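格鲁鲁姆（Grurum）儿童服装设计工作坊
开课前安全检查表（附意见）

适用范围：马利茨（Malitz）商场二层活动室，以及布里格斯（Briggs）路的小教室。两个地方用同一张表，不同的地方我在意见里写明。

填写方法：每一项后面写“合格”、“不合格”或者“不适用”。只打勾不够，请一定写字。意见栏是我按照九月的检查结果写的，中文不是我的母语，如果哪一句不清楚，请在旁边用铅笔改，我会学习。

一、房间和通道

1. 出口的门可以从里面打开，不需要钥匙。
结果：合格。
意见：马利茨的门比较重，小的孩子推不动。上课的时候门要保持打开，用门钩固定，不可以用椅子顶住。

2. 通道上没有布卷、纸箱和书包。
结果：不合格，当场改正。
意见：靠窗一边放了三卷牛仔布，已经移到储藏室。书包请挂在墙上，挂钩够用。

3. 地面没有大头针。
结果：不合格，当场改正。
意见：用磁铁棒走了一遍，还是吸到几根。以后开课前走一遍，下课后再走一遍，椅子下面也要走到。

4. 人数不超过房间的限制。
结果：合格。
意见：活动室每班最多12名孩子，大人至少2名。如果家长留下来看，家长不算在2名大人里面。

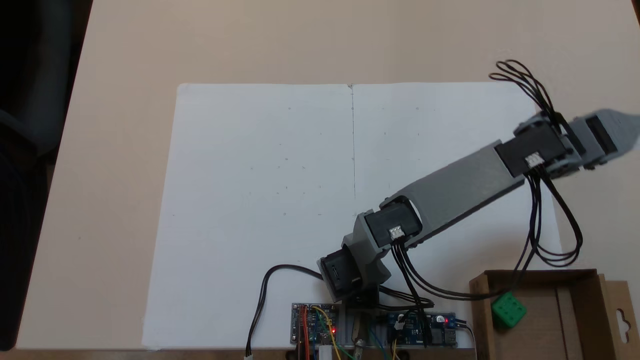 分类：桌面

5. 剪刀是圆头的，数量和登记本一致。
结果：合格。
意见：裁布用的大剪刀只给老师用，放在带锁的抽屉里。有一把圆头剪刀的螺丝松了，我已经取出来，请不要放回去。

6. 轮刀和替换刀片不在孩子可以拿到的地方。
结果：合格。
意见：旧刀片要放进铁盒，不要直接丢到垃圾桶。铁盒现在差不多满了，请换一个新的。

7. 手缝针有针插，每人一个。
结果：合格。
意见：建议给年龄小的孩子用塑料针。塑料针穿不过厚的棉布，可是贴布和毛毡没有问题。

8. 珠针的头是彩色的，没有断掉的。
结果：不合格。
意见：布里格斯的盒子里还有旧的平头珠针，颜色和浅色的布很接近，容易看漏。请全部换成彩色的头，旧的不要混在一起用。

9. 尺子边缘没有裂口。
结果：合格。
意见：没有。

二、缝纫机

10. 每台缝纫机有护指装置，并且装得牢固。
结果：不合格。
意见：靠墙第二台的护指可以用手摇动。在修好以前，这台机器请贴上“停用”的纸，电源线也请拔掉。只贴纸是不够的，上一次有人把纸拿下来继续用了。

11. 速度开关调到最慢。
结果：合格。
意见：老师示范完以后常常忘记调回来。我在每台机器上贴了一个小箭头，请按箭头的位置检查。

12. 踏板的线不横过走路的地方。
结果：合格。
意见：布里格斯的插座在房间中间的柱子上，所以线必须用盖板盖住。盖板有两块，请确认两块都带去。

13. 孩子操作时，旁边有一名大人坐着看。
结果：要在上课时再检查。
意见：这一项我开课前不能判断，请带班老师自己填写，下课后签字。

三、熨斗和热转印机

14. 热转印机只由大人操作。
结果：合格。
意见：设定温度是150度，孩子的T恤图案一般用这个温度就可以。机器前面的地上有黄色胶带，孩子要站在胶带外面等。胶带的一个角翘起来了，请重新贴，不然会绊脚。

15. 机器用单独的插座，不接拖线板。
结果：合格。
意见：我先看了机器背面的牌子，然后看了插座。熨斗不要和转印机接在同一个墙插上。

16. 刚压好的衣服有放凉的地方。
结果：不合格。
意见：现在衣服是直接叠在桌角，孩子很着急，马上就去摸自己的图案。请准备一个架子，高度要超过孩子的肩膀。等凉了，由老师一件一件发给他们。

17. 附近有烫伤处理用品，水龙头可以用。
结果：合格。
意见：马利茨的水龙头在走廊尽头，有一点远。请老师在第一次课就把路走一遍。
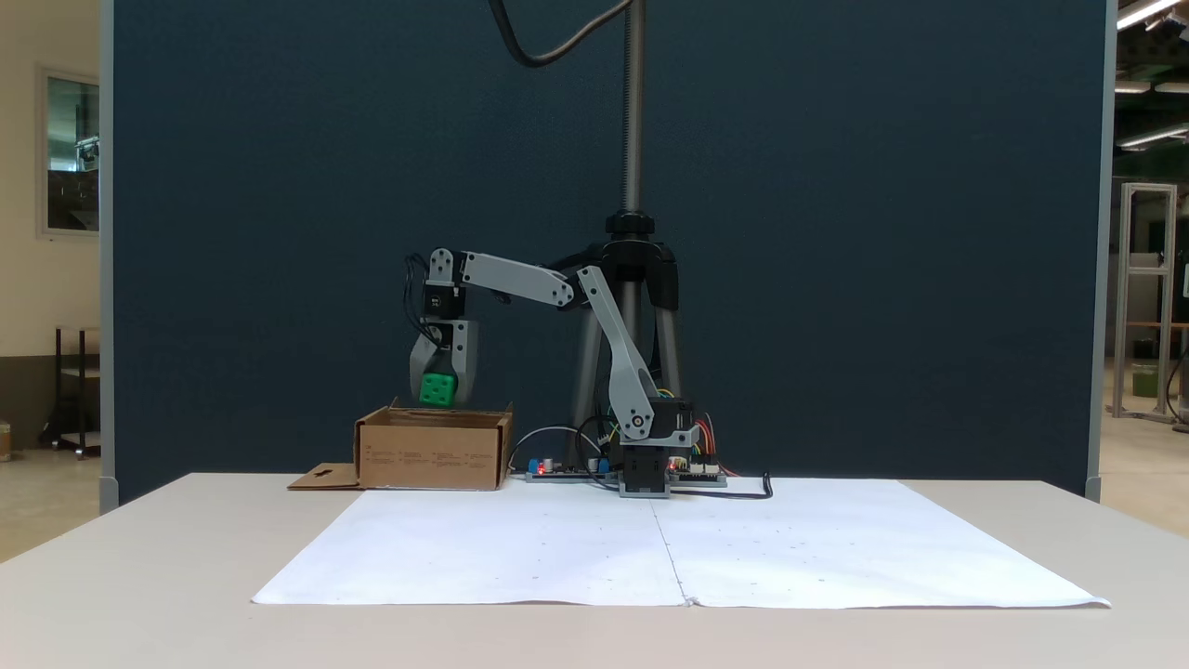 18. 熨斗用完以后竖着放，水倒掉。
结果：合格。
意见：熨斗底部有一块烧焦的胶，可能是反面压到了转印纸。对安全影响不大，但是会弄脏白色的布，请清洁以后再用。

四、颜料、胶水和布料

19. 布料颜料是水性的，瓶子上有标签。
结果：不合格。
意见：有两个瓶子是从大瓶倒出来的，没有写名字和日期。我不知道里面是什么，所以不可以给孩子用。请写好标签，或者丢掉。

20. 喷胶不在教室里使用。
结果：合格。
意见：喷胶放在储藏室最上面一层。要用的时候请到外面，并且在孩子来以前做完。

21. 样衣和布料的吊牌注明成分。
结果：合格。
意见：布尼茨（Bunitz）送来的棉T恤都有吊牌，尺码从小到大排好了，检查很方便。聚酯的零碎布请另外放一个袋子，熨的时候温度要低。

22. 纽扣、亮片等小零件有盖子。
结果：合格。
意见：有弟弟妹妹一起来的家庭，请特别注意。去年有一个小弟弟把纽扣放进嘴里，幸好妈妈看见了。

五、走秀台（只在最后一次课使用）

23. 台板之间没有缝，螺丝拧紧。
结果：不合格。
意见：第三块和第四块台板之间可以放进一根手指。女孩子有时候会穿妈妈的高跟鞋走秀，鞋跟会卡住。请重新对齐，再用布胶带封好。另外我建议走秀只穿平底鞋，请把这一句写进给家长的通知。

24. 台阶有防滑条。
结果：合格。
意见：后面的台阶灯光比较暗，可以加一盏小灯。灯的线请走在台子下面。

25. 衣架杆不超过承重。
结果：合格。
意见：衣架杆的轮子要锁住。孩子喜欢躲在衣服后面玩，如果轮子没有锁，杆子会跑。

26. 换衣服的地方有帘子，并且不拍照。
结果：合格。
意见：帘子下面离地有一点高，可以接受。“不拍照”的牌子请放在孩子眼睛的高度，也放一块在大人眼睛的高度。

六、文件

27. 家长同意书齐全，写明过敏情况和紧急电话。
结果：不合格。
意见：缺少三份，其中一份没有写电话。没有同意书的孩子可以画图，不可以用缝纫机。

28. 急救箱里的东西没有过期。
结果：合格。
意见：创可贴只剩小号的，请补大号。

29. 维修预算。
意见：这不是检查项目，但是有人问，我写在这里。这一季的维修费是600元，请先修护指装置，然后买放凉衣服的架子。剩下的钱再买台阶的小灯。

需要复查的项目：8、10、16、19、23、27。第2和第3项虽然已经改正，下一次开课前也请再看一眼。复查请在上午九点以前完成，孩子九点半开始进来。复查的人请用蓝色的笔写，和我的黑色区别开。

原件放在马利茨活动室门后的文件夹，复印件放在布里格斯的前台。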